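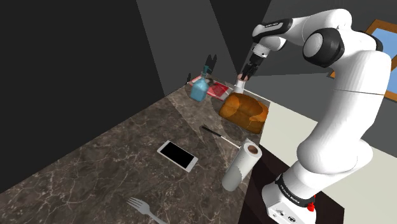
A loaf of bread on the dark marble-patterned counter

About Stotmont Baking School

Last updated: November

Stotmont began with 2 secondhand ovens, a long table and a class of 11 people who wanted to learn how to make a decent sandwich loaf. We had rented the back half of the old Ammann feed store in Hemness, and on the first morning the heat gave out, so everybody kneaded in their coats and stayed an extra hour anyway – the coffee may have helped!

Since then 1,766 students have come through our doors, and quite a few still stop by with a warm bag under one arm to show us what they've been up to. We teach rye, sourdough, soft rolls, flatbreads and (in the colder months) the braided holiday loaves that people ask about all year long. Classes are small, and you're welcome whether you've baked for over 30 years or have never opened a packet of yeast in your life.

Our flour comes from the Zostix mill up the road, stone-ground in small batches, and it behaves a little differently every season, so our recipes get scribbled on quite a bit. You'll go home with your own copy, a jar of starter if you'd like one, and whatever you baked that day – bring a big bag.

14 shares | 3 comments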